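**Satcombe bench: 884 examples and counting**

The target was 500 demonstrations of PC teardown by the end of June. We have 884, and I'm still not persuaded we have what we need. Gobnait Geraghty's position is that the model will sort itself out with more data. Mine is that up to 200 of those runs are the same memory module going in and out of the same board, and a policy trained on them will have learned one desktop computer very well.

The wrist camera doesn't help as much as the proposal said it would. Once the arm is down inside the case, a good part of the view can be power supply label, and I doubt the learner cares about certification marks.

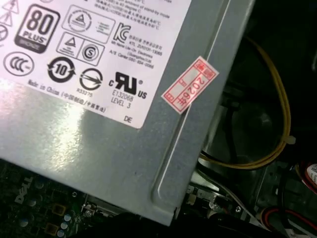
### What we're changing

From Monday every operator varies the start pose before each run. Elspeth Gillies has also asked for failed grasps to be kept and tagged – they were being deleted, which made our success rate look lovely and told us very little.

The fixed camera stays on for every episode. It gets the arm, the open case and the grey fixture plate together, so when a run is disputed we can at least see where the gripper was in relation to the board.
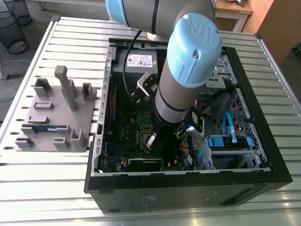
Pelcombe wants to pool its recordings with ours. Fine by me, if they log at the same rate and somebody checks. The last batch from Cadby needed 3 passes before the timestamps lined up, and I'd like to avoid a repeat. Send objections to Elspeth before the next session.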